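Filed under: Small Things, Work Days, Coffee and Tea

The coffee round, and what I learned about lids

When I came to this country I thought that fetching the drinks is the lowest job in any workplace. At my first job in Finland every person walked to the pot and poured for himself, and the coffee was one kind only. Now I have been doing the drinks round at our place for 12 weeks and I have changed my mind. It is a job with many details, and I like details.

The round started with Consuelo Palacios, who did it before me and kept the orders in her head. I can't do that. I write them on the back of an envelope, with a small drawing for each drink, and Callum Dobson laughs at my drawings, but he always gets the right cup.

We buy from Estrella, on the corner past the pharmacy. They know me there now. The walk is 471 steps from our door (I counted one time in August, when it was raining and I wanted to think about something else). With full cups it feels longer.

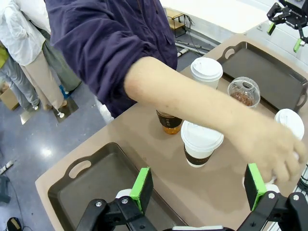
Hot and cold do not want the same things

My first mistake was to treat all cups as one family. A hot drink in a paper cup has a flat sort of lid with the little opening, and it wants to be carried level and pressed down well at the rim. You must go all the way around with your thumb. If you press only in the middle it feels closed, and then on the stairs you discover that it was not.

The iced drinks are in clear plastic and they have the dome. I used to hold them by the dome, as it looks like a handle made for a hand. Please don't do this. The dome is for the ice and for the foam, and it comes off with a small sad pop. I lost an iced tea of Maximiliano Peñalver in this way, directly in front of the bank, and he was very polite about it for the whole afternoon, which was worse than if he was angry.

So I have my rule: cold cups low on the side, hot cups by the sleeve, and no cup by the lid.

About sleeves I have more opinions than I expected. The brown cardboard one is plain and rough and I trust it. The black one looks more elegant, and some of them have the word COFFEE on them, also when there is tea inside. Wendell Blackwood says that this is a matter of principle and that a tea should be allowed to be called tea. I only want that the sleeve does not slide. When a cold cup gets wet on the outside, any sleeve will travel downwards, and you should hold the cup a little under it with one finger.
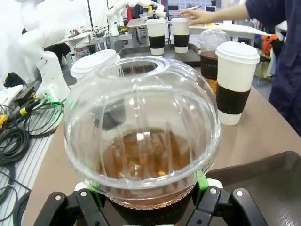
The other thing I had to learn is the order of putting down. In the beginning I put the cups on the table as they came out of the carrier, and then everybody lifted every lid to see which one was theirs. By the time the right person found the right cup, three people had looked into it. Now I put the teas together and the white paper cups together, and I say the names aloud once. People come when they are ready. I don't chase anybody.

I must say a word about trays also. For a long time we had only the cardboard carriers from the shop, which go soft if something spills, and then they fold in the middle when you are on the stairs. I asked if we can buy real ones. The trays we have now are dark, with a raised edge, and the edge is the whole point. A small spill stays on the tray and does not go into the papers. The ones with the holes for the hands are the best for carrying, but put your heavy cups in the middle, or it wants to turn over on the first corner. They were 8 dollars each, and I still have the receipt, as I have not yet been paid back (Consuelo, if you read this).

One cup on a big tray is more difficult than four, by the way. Four cups keep each other company. One cup goes for a walk.
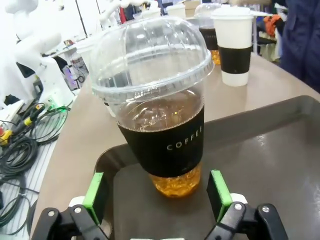

Iced coffee on the tray, dome on and sleeve still in its place.

My wife asked why I write so long about cups. I told her that I have made this small journey many times and it is the part of the day when I speak most with people. At my desk I can be silent until lunch. With a tray in my hands I must say "excuse me" and "which one is yours" and "careful, that is the hot one", and my English has become better from it, I think.

Next I want to try with our own cups from home, the kind with a screw lid, but the girl at Estrella says they are too tall for the machine. I will measure mine this evening and ask her again.

Pentti Manninen

189 views | 8 comments | Share this post

Contact | Copyright Pentti Manninen | Back to top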